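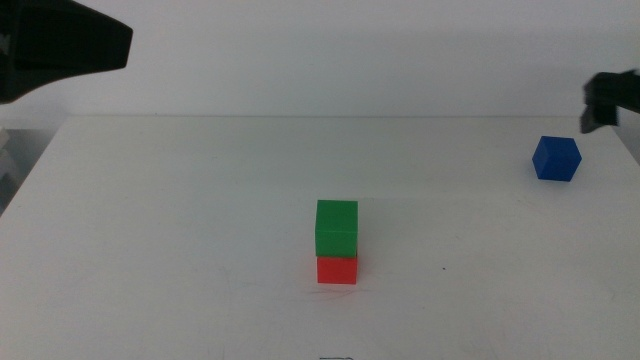

Green on red, blue standing apart.

I've been sorting out which toy cubes stack well, mostly on Monday evenings. The set is from Skiltby and lives in a tin with a lid that sticks. My rule is red at the base, then green, then blue — a fixed order makes one stack easier to compare with the next.

Alignment matters more than I expected. 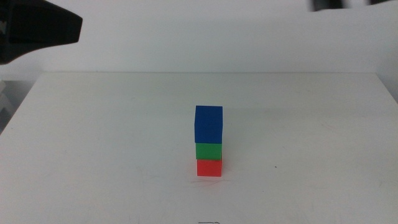
A small overhang at the top is fine with three cubes. Ruben Stevens reckons the limit is up to 13 high on a level table, but he uses the heavier Verbeke ones. I'll try 5 next, once I find the yellow. The scuffed table stays as it is for now.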